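Workshop notebook, Skarport translation
25/12/2022

Quiet day, so I got a long run at chapter 10, the one I've been putting off since we split the book up. For anyone reading this later without the folder open: Skarport is the novel, 327 pages in the Govon edition, and Netia is the sister who comes home to the harbor town and won't say why. Hipólito has the odd chapters and I have the even ones, and we swap when we're stuck (I'm stuck a lot).

First thing I did was go back through my draft of chapter 8 and change every "the old woman" to "Mother Dehghan." I'd been mixing them and it was muddying the dinner argument, where there are already two other old women at the table! The original gets away with it through the endings on the verbs. English just gives you "she said, she said, she said" and everyone turns into the same person. I still don't love "Mother Dehghan," it sounds a bit like a nun, but Hipólito uses it in his chapters and I'd rather match him now and fight about it at the full read.

Dialogue tags. I cut a lot of them. The book has pages where two people talk and you only get a name every ten lines or so, and my first draft kept sticking them back in like handrails. Read it out loud with the tags gone and it was so much better, faster and meaner. There's one spot on the ferry where I truly can't tell who says "you never wrote to him." I think it's Netia. The comma before it makes me think it's the brother. Left it open with a pencil mark, want Hipólito's ear on it.
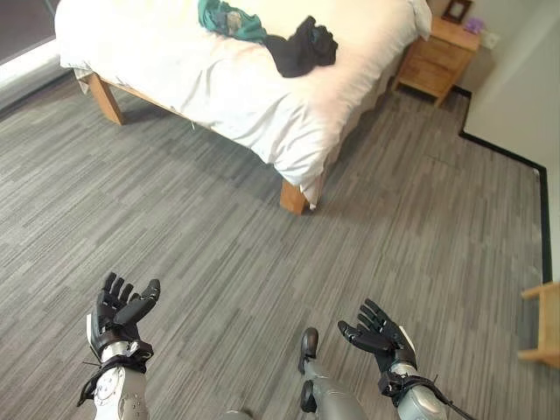
The bed with the white duvet, clothes left in two heaps toward the far side.

Then the word list. It's up to 2931 entries, which is silly for a book this size, and I know half of them are me entering the same boat word with different endings. I started merging and got through the letter D before I got bored. Things I settled while I was in there:

"slack" for the water when it stops moving, every time, even where "still" sounds prettier.
"parlor" and never "living room," since the grandmother is so snooty about having one.
"oilcloth" for the table covering in the kitchen chapters. I had "tablecloth" in one place and it made nonsense of the bit where she wipes it down with her sleeve.
No italics for the songs. Govon's house style wants italics but we can ask.

Now chapter 10 itself. It's nearly all one paragraph, Netia alone in the upstairs room the night before the funeral, and the sentences keep starting over with "and." I counted on doing it in two sittings and got maybe a third of the way. My trouble is that the "and" in the original is tiny, one letter, you barely hear it, and ours is three letters with a thump at the end. Keep all of them and it starts to sound like the Bible. Take them out and she sounds calm, and she is so not calm. What I've got for now is keeping the "and" where the thought jumps (from the coat to her father, from her father to the money) and using a plain comma where she's only looking from one thing to the next. It reads okay! I tried the opening three ways and the second one has something:

"The coat was on the hook and it had kept his shoulders, it had kept the bend at the elbow, and what did he owe them, what was the sum."

"Kept his shoulders" is a bit more than the original gives me, which is closer to "held the shape." I want it anyway. Will flag it in the margin and see if I get yelled at.

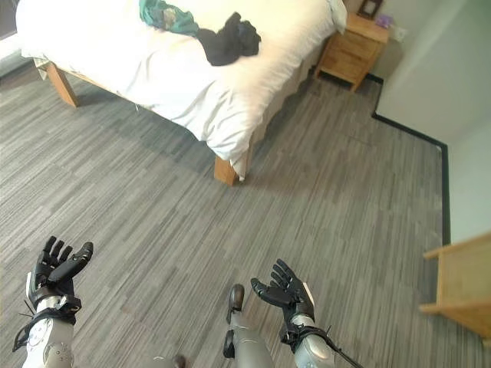
The rest of that page went slower. There's a joke about the undertaker that hangs on a word meaning both "to measure" and "to be polite," and I sat there for most of an hour with nothing. "Courtesy" no. "Taking her measure" was the closest, because at least it has the tape in it and also the sizing-up, but you lose the politeness, and the whole point of the man is how horribly polite he is. Could I move the politeness to the line before, have him bow or something? Feels like cheating. Hipólito did something like it with the fish auction in chapter 3 and I defended him, so I suppose I'm allowed one of my own.

Also reread Hipólito's chapter 9 to get a run-up at mine. It's lovely, really lovely, especially the walk back from the pier. Only a couple of notes: he has the church bell ringing at noon and in my chapter it's been broken for years (one of us has misread, I'm fairly sure it's me), and I'd swap "gloomy" for something plainer in the last line. Maybe "dark" is all it needs.
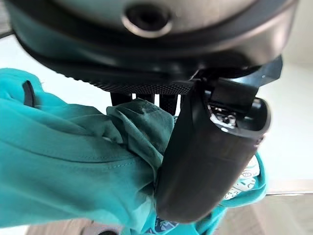
Left over for next time

Ferry line, who is speaking? Ask Hipólito.
Look up the bell. Chapter 2 has the first mention, I think, near the end.
Finish merging the word list from E on.
Undertaker joke, still open. Try it on someone who hasn't read the book.
Write to Govon about the song italics and also about whether we get a translators' note, and how long.
Chapter 10, pick up from "the drawer would not shut."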